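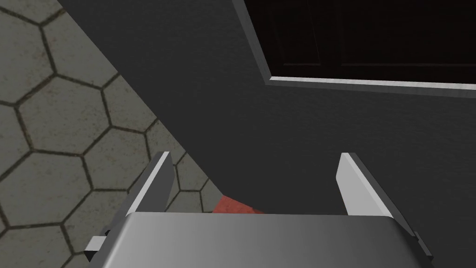
PRETVILLE, 26 December 2020. I've spent a big chunk of my working life trying to read court transcripts, and today I get to tell you that a whole pile of them is finally going online for free! My name is Pendo Mushi, I run a small open-courts group called Gornness, and our new trial library opens to the public with 1544 transcripts from criminal cases heard in Pretville. Until now, if you wanted to know what a witness said on day three of a trial, you filled out a form, paid a copying fee and waited. To me the old system always looked like a big, dark gray cabinet like the one up top, a wall of a thing with your answer somewhere behind it. Well, now you type in a case number or a judge's name and start reading.

I should say how we got here. In July we asked people to send us any transcript they had already paid for, and I figured we'd get maybe a boxful. We got 800 in the first month (thank you, thank you, especially the retired defense lawyers, who apparently keep everything). The rest came from the court clerk's office once Tsung-han Kwan, our legal director, had worked out an agreement on privacy. Names of children and of victims in sexual assault cases are blacked out, and sealed cases are not in the library at all.

"I've covered trials where I was the only reporter in the room," says Roscoe Van Dusen, who writes about the courts for the Midell newsletter. "If I missed a day, that day was gone for my readers. I'd have loved this 20 years ago."
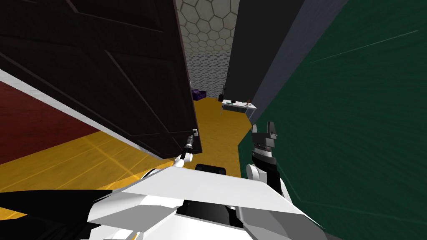
Reading is only half of it for me, though, and I really want more people to come and sit in on a hearing. Most criminal trials are open to anyone, and you don't need a reason or a press card. People tell me all the time that they got as far as the hallway and lost their nerve. I get it, I did the same thing my first time! A heavy brown door with raised moldings and a metal lever handle can feel like a private one, even when it's swung open the way this one is. So we've written a short visitor guide covering where to sit, when to stand up and what to do with your phone, and Žofie Trnka will be leading online practice sessions for first-timers. Each one has room for 40 people.

The library and the guide are both on the Gornness website now, no account needed. If you spot a mistake in a transcript, use the report button on that page and Marcus Wojcik will look into it.

Media contact: Pendo Mushi, Gornness, Pretville. I'm happy to do interviews by phone or video, and mornings are best.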